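How I Tidied Up the Cables Under My Desk (and Kept Them That Way)

My desk used to have a nest under it. Chargers, a lamp cord, two monitor cables, an old speaker wire that went to nothing at all. My cat, Miso, slept in it. Last August I finally set aside an afternoon to fix it, and since then I've done the same job for my friend Roxana Voicu and for my brother-in-law, so I've got the order of things pretty well worked out by now.

You'll need a power strip with a long cord, a roll of hook-and-loop tape, some stick-on cable clips, masking tape and a pen. A clip-on tray is nice but you can get by without one.

Start by shutting everything down and pulling every plug. Yes, every one! I tried to skip this at Roxana's and spent half an hour threading a live lamp cord through a knot. As each cable comes free, wrap a bit of masking tape near the plug and write what it belongs to. Put the mystery cables in a box. If you haven't opened the box in a few months, you know what to do.

Next, clear off the top and find where your cables are going to come up. Lots of office-style desks already have a round hole near the back for this (it's called a grommet hole, if you're shopping for a cover).

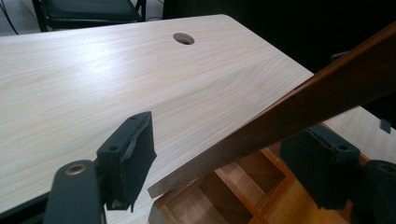
The cable hole, close to the back edge of the desk.

Measure across the hole before you buy a cover, because they come in different sizes and I had to send my first one back. Check that your fattest plug fits through, too. Monitor plugs are usually the troublemakers. If yours won't go, feed the cable up from below using the skinny end, or run that one behind the desk.

Now for the power strip. I like mine mounted to the underside, toward the back, where my knees can't reach it. Wipe the spot with rubbing alcohol first and let it dry. If you're using screws, check their length against the thickness of the top, please. Mine came out shorter by pure luck.
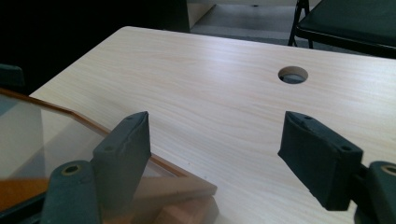
Once the strip is up, plug things back in one at a time, starting with whatever sits farthest from the hole. Leave a little slack in each cable. If your desk goes up and down, raise it all the way before you tie anything, then leave a bit more slack than you think you need.

Bundle with the hook-and-loop tape, one wrap every foot or so. I used zip ties the first time and regretted it the very next week when I got a new keyboard and had to snip the whole lot apart.

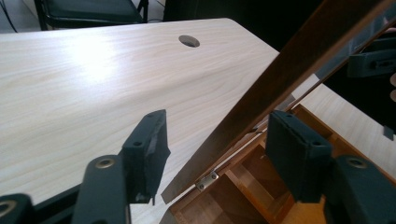 Clips go on last. Stick one where each charger ends so it doesn't slide back down when you unplug your phone, and press hard for a good thirty seconds. Give the glue overnight before you hang any weight on it.

Miso has moved to the laundry pile. I still have the speaker wire.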